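Workshop notes > Learning arms > Recording your first set of demonstrations

So you've got an arm on the bench, you've got a learner waiting to be fed, and now you need examples. Lots of them! I've just finished a set of 1335 episodes on the Stellholm arm (pick things up, put them in a dish, over and over) and these are the notes I wish I'd had on the first morning.

First, write your task down in one sentence and stick it on the wall. Mine said "pick up the object and put it in the dish". Hường Phùng read it and asked what the arm should do if there were two objects, and I had no answer, so that was a good ten minutes' work saved me a week. If you have someone who likes asking awkward questions, show them your sentence.

Next, set up the recorder. I use Flisteck, mostly out of habit. Make one folder per session, and check that the wrist camera and the joint readings start at the same moment. Record a throwaway episode, play it back, and look at when the fingers close in the picture and when they close in the readings. If they don't match, stop and sort it out now. I had a set of 28 once where they were out by nearly half a second and I ended up binning the lot.

Then do some practice runs with the recording off. Your hands need to get used to the controls, and the first few goes are always jerky. Have a cup of tea, do a few more, and when you've stopped thinking about your thumbs you're ready to start.

For each episode:

Put the arm back to its start pose, near enough. A bit of wobble in the start is good for the learner, so I don't fuss.

Move the objects. Really move them! It's very easy to slide everything an inch and call it a new layout. Uwe Nolte rolls dice for his, which I thought was silly until I plotted my own positions and found they were nearly all in one corner.

Press record, wait for a breath, then go. Approach from above, open the fingers wide before you get low, and keep your speed steady.

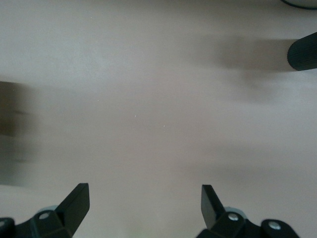 Don't rush the last bit before the grasp. People tend to swoop in, and the learner picks up the swoop without picking up the judgement behind it (ask me how I know). I slow down for the final few centimetres, close, wait for a moment, then lift.

If you fumble, carry on and fix it, as long as you can do it in one go. Missing, backing off and trying again is a lovely thing to have in the set. Knocking everything on the floor isn't, so mark that one as bad in the notes column and move on.

I stop after 4 layouts to watch one back at normal speed. It breaks up the session and you catch silly things early, like a cable creeping into view or a lamp you've switched on without thinking. Leave the lighting changes in if you like them, but write them down.

When you've finished for the day, copy the folder to a second disk before you do anything else, then go through the bad ones while you still remember what went wrong with them.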